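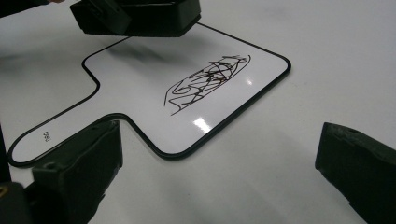

Section 6 covers setting up the Stokside quiz set for a room with teams at tables. It assumes that the scoring unit has already been charged and the lid seal removed (see Section 2). Each team needs a handset, an answer board, a pen and a cloth. Check every pen before the doors open by making a solid scribble in the middle of a board's main panel, as on the white paddle-shaped board with the black rim. If the line is dark and unbroken, the pen is fit for use. Faint grey smudges left from earlier wiping do not affect play, but they can be cleaned off as described in 6.4.

## 6.1 Placing the scoring unit

1. Put the scoring unit on a firm, level table at the front of the room. The display should face the quizmaster, with the speaker grille facing the teams.
2. Plug the mains lead into the back of the unit, then into the wall socket.
3. Switch on. The display shows the word READY after a short chime.
4. Turn the volume dial to the middle mark. You can adjust it later, once people are seated.

**Caution:** Do not run the mains lead across a walkway. If you have no choice, cover it with a rubber cable cover for its full length.

**Note:** The unit will run from its battery if there is no socket nearby. Battery running turns the display light down to half.

## 6.2 Pairing the handsets

Pair the handsets one at a time, in team order. A handset takes the next free team number, so the first one you pair becomes Team 1.

1. Hold down PAIR on the scoring unit until the display flashes.
2. Press the large button on the handset once.
3. Wait for the team number to appear, then stick the matching label on the underside of the handset.
4. Repeat for each remaining handset.
5. Press PAIR again to finish.

If you are asked for a code, enter 1206. The code is the same on all units and can be changed in the settings menu.

The unit holds up to 29 handsets. If you try to add more, the display shows FULL and the last handset stays unpaired. To free a number, hold down CLEAR and press the button on the handset you want to remove.

**Note:** Handsets from the older Narkov set will pair, but their lights do not work with this unit. Teams using them must listen for the tone.

## 6.3 Setting the round type

Turn the selector to one of these positions:

- **FIRST** - the first team to press locks out the others.
- **ALL** - every press is logged in order and nobody is locked out.
- **BOARD** - handsets are off. Teams write their answers and hold them up when the tone sounds.

In BOARD rounds, press START to begin the timer. Scores have to be added by hand with the plus and minus keys. Agree before the round how long boards must stay up. In a long hall such as Tetonham, leave them up until the quizmaster has walked to the back row and returned.

**Caution:** Changing the selector during a round clears the press order. It does not clear the scores.

## 6.4 Cleaning the boards

1. Wipe with a dry cloth first.
2. For marks that remain, use a cloth dampened with plain water and dry the board straight away.
3. If ink has been left on for several days, go over it with fresh dry-wipe ink and wipe both off together.

Do not use scouring pads or kitchen cream cleaner. Permanent pens must be kept out of the box.

## 6.5 Packing away

Switch the scoring unit off before unplugging it. Handsets go back in the foam tray with the buttons facing up - a handset packed face down may be pressed by the lid and run its battery flat. Store pens lying flat with the caps pushed fully on.

Replacement pens, cloths and team labels can be ordered from Hiebert using the form at the back of this guide. For faults with the scoring unit, see Section 7.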